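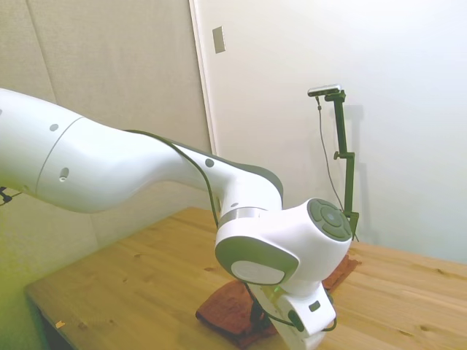
Ho-yin Tseng learned to mend from a woman who did not particularly want to teach her. "My grandmother thought I was too impatient," she says, pouring tea into two mugs that don't match. "She was right, of course. I was eight, I wanted to be outside, and she would make me pull out a whole row of stitches if one of them leaned. But I kept coming back and sitting next to her, and I think in the end she gave up on getting rid of me."

She is telling me this upstairs from her shop on the hill in Bernport, where she has been repairing other people's clothes and linens for longer than she cares to add up. The shop is called Chuang, after her grandmother's family, and you could walk past it a dozen times without noticing it, as I did on the morning I came to see her. There is a small window with a darned sweater in it, and a bell over the door that sticks in damp weather. Inside it smells of wool and steam and, on the day of my visit, of the orange she had just peeled for breakfast.

I had come to talk about mending as a trade, but Tseng wanted to begin with washing. "People bring me things that are worn out, and half the time it's the laundry that did it," she says. "Too hot, too much soap, too long in the dryer. Cotton will forgive you for a lot. Wool remembers everything." She has a way of leaning forward when she gets to a subject she likes, and she likes this one very much. We were a good twenty minutes on the question of rinsing before I managed to open my notebook to the page with my questions on it.

Her first real job was at the Besum mill across the river, where she was hired at nineteen to find faults in finished cloth. Bolts came over a lit table and she marked each slub and dropped thread with a bit of chalk. The work was dull, she says, and she was grateful for it later. "You learn to see cloth. I don't know how else to put it. Most people look at a tablecloth and they see a tablecloth. I look at it and I see where the weaver got tired — or where the yarn changed, or somebody stopped for lunch." When the mill closed its finishing room she took her last paycheck and put it toward a sewing machine, a secondhand Zivach with a chipped wheel, which still runs and which she will not let anyone else oil.

For the first couple of years she did hems, zippers, and very little else. Then a customer came in with a christening gown that had been in a basement flood, and asked, without much hope, whether there was anything to be done. Tseng took it home. She worked on it every evening through the winter, matching thread by daylight on her lunch breaks, and when the family came back for it the grandmother sat down in the shop's one chair and didn't speak for some time. "I undercharged them terribly," Tseng says. "I had no idea what to ask. I think I said five dollars an hour, and then I was embarrassed and took off some of the hours."

She is better about money now, though not, according to Chin-lung Liu, by very much. Liu came to work for her straight out of school and keeps the books along with doing most of the knitwear. He joined us partway through the tea, still wearing a thimble. "She'll quote a price and then she'll meet the person's dog and the price goes down," he told me. Tseng did not deny it. She said it depended on the dog.

Between them they finished 441 repairs last year, a number Liu produced from a ledger the moment I asked, looking pleased that somebody had. Of those, 235 were knitwear, nearly all of it elbows and cuffs. The rest was a mixture of coats, jeans, quilts, curtains, and table linens, along with a stuffed rabbit that Tseng lists in the ledger under outerwear on account of its jacket.

I asked whether she prefers a mend that shows or one that doesn't, having read that bright, visible darning has become quite the fashion. She thought about it while she folded a dish towel in thirds and then unfolded it again. "When I was young you hid it," she said. "A mend meant you couldn't buy a new one. My grandmother could put a patch in a pair of trousers and my grandfather himself couldn't find it. Now I have girls of twenty who want a yellow square on a blue sleeve, and they want it as big as I can make it. I was a bit stuffy about that at first. But they wear the sweater! It goes out of the house, it goes dancing. I've come around to it." For her own clothes she still matches the thread. She held out her cuff to show me a mend, and I had to take her word for it that one was there.

There is a class now as well, held downstairs after the shop closes, with the counter pushed back against the wall and the good lamp brought down. It began in June, when three customers asked in the same week how to darn a sock, and it has grown since then to the point where people have to bring their own stools. Liu teaches the first hour and Tseng teaches the second, and by both their accounts they disagree on nearly everything, including which hand should hold the darning mushroom and whether to wash a piece before mending it. (She says always. He says it depends how bad the hole is, as a wash can open it further.) The students seem to enjoy the arguing as much as the sewing.

What she tells beginners first is to slow down and look. Turn the thing inside out. Hold it up to a window. Find the edge of the sound cloth, which is always farther out than you'd like, and start there. "Everyone wants to close the hole," she says. "They pull it shut like a purse and then it puckers, and then they hate it and it goes in the bag for the thrift store. You aren't closing it. You're putting back a little bit of cloth, and that takes as long as it takes."

I had brought along a tablecloth of my mother's with a scorch mark near one corner, and had been carrying it around in my bag all morning, too shy to mention it. When I finally did, Tseng had it spread across her knees before I'd finished the sentence, and was running her thumb along the hem. "Linen," she said, to Liu and not to me. "Nice old linen. Look at that hem." They bent over it together for a good while, talking in half sentences, and I drank the rest of my tea. It will be ready in a month, she says, and she has not yet told me the price. I'm thinking of bringing the dog when I pick it up.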